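Search reviews, parts, how-tos
Search
No results? Try fewer words

Truvex Crinkle-Clear Storage Bags: a review from someone with too many small boxes

I have wanted to write this one since May, when I finally ran out of the old zip bags I'd been nursing along for years. My hobby closet is the usual mess: boxed lenses, card games, a couple of music boxes, spare bulbs in their original cartons, and a shelf of parts I swear I will use. Almost everything in there is box shaped. Almost every bag I have ever bought is made for things that are flat. You see the trouble.

The Truvex bags are different in one way that matters to me. They have a folded bottom and folded sides, so when you drop a box in, the plastic opens out and stands up around it. The first time I did it I said "oh!" out loud to an empty kitchen. It's a plain see-through bag with a bit of silver to it, and it made me want to go get every other box in the house.

I bought the pack of 74, an odd number that I can't explain and that the packaging doesn't either. They come flat, in one sleeve, stacked so tightly that the first few are a pain to peel off. Lick your thumb or use one of those rubber fingertip things. After the first 8 or so the stack loosens up and you can pull them one at a time.

How they feel

Crisp! If you've handled the soft, slightly greasy kind of freezer bag, this is the other end of the scale. The film is thin but it has some snap, and it holds a crease once you put one in. I fold the top over twice, run my nail along it, and most of the time it stays put without tape. On a heavier box I add a small piece of tape anyway.

They're loud, though. I pack in the evening at the dining table while the rest of the house is watching TV, and I've been asked to go be loud someplace else. Fair enough. If you share a wall with a light sleeper, pack before nine.

The shine is what I like best and also what might put you off. Under a ceiling light the film throws back so much glare that you can have trouble reading what's printed on the box inside. Turn the bag a little and one side goes bright and the next one goes dark. 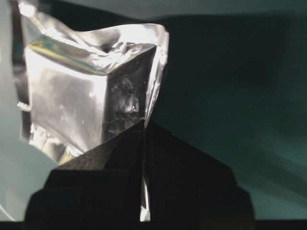 Do the bags go back to flat after you've used them?

They flatten well enough to put away, but they keep every wrinkle you've given them. I press mine under a heavy book overnight and the next day they slide into the sleeve again, a bit puffier than new. The creases never come out fully, so keep a few fresh ones aside if you're wrapping a gift.

Sizing

Truvex makes three sizes and I have tried 2 of them. The small is the one I'd tell most people to start with. It takes a deck of cards, a boxed lens filter, a bar of soap, a little jar in its carton. The medium is roomier than I expected, and a box that's too small for it will slump into one corner and look sad. For a snug look you want the box to fill most of the bag, with enough left at the top for the double fold. Measure the box across the front, then add the depth, and go by that. I went by the front alone on my first order and ended up with a batch that split along the side when I pushed the boxes in.

About the splitting, because it's my one real complaint. The side seams are fine as long as you ease the box in. Sharp cardboard corners will go straight through if you shove. I lost 3 that way in one sitting, all of them my own impatience, and then I started opening the bag fully with my hand first, fist right down to the bottom, and I haven't lost one since. It takes two seconds. Do that.

Compared with what I used before

I used Hamdy zip bags for years and I'd still pick them for anything loose. Screws, beads, seeds, anything that would roll around. The zip is great and they put up with rough handling. But a box in a Hamdy bag looks like it's been swallowed, and a shelf of them never sits straight.

I also tried the Cavulura gusset bags, which are closer to these. Thicker film, quieter, cloudier. You can tell there's a box in there but you can't make out which one without a label. They cost more and the tops don't hold a fold at all, so you're taping every single one. Very good for a damp basement, I would think. Too much bag for my closet.

Then there's the Dristix roll, where you cut your own length and seal it with a clip. I wanted to love it. I cut crooked, every time, and I gave the roll to my sister, who cuts straight.

What I've been using them for

Mostly the closet, which is now a thing I show people. Everything on the middle shelf is bagged and standing up, and the dust I used to wipe off each box with a sock now sits on the plastic and comes off with one swipe. The card games in particular have stopped getting those gray fuzzy edges.

I've also used them for cookies in little boxes for the neighbors (the boxes were lined, I wouldn't put food straight in, there's nothing on the sleeve that says you can). With a ribbon around the top fold they look so much fancier than they have any right to. I did a run of those on a Thursday night and had them all wrapped before the second pan had cooled.

One use that didn't work: the windowsill. I had a boxed bulb set sitting there in one of these and the sun hit it every morning and bounced right into my eyes at breakfast. It lives in a drawer now.

Small stuff

The sleeve they come in doesn't reseal. I keep mine in a big envelope.

Labels stick beautifully and come off badly. Put the label on the box before it goes in.

Static is real in dry weather. Lint, cat hair, the corner of a paper towel, it all wants to come along. Wipe the box first and your hands too.

Would I buy them again? I already have. A second pack is in the hall closet, and I'm trying to leave it alone until the first one runs out. If you have shelves full of little boxes and you like being able to see what you own, get the small size and start with the stuff you handle least. I started with the music boxes and they look wonderful.

I'll add a note here if the seams start to go on the older ones.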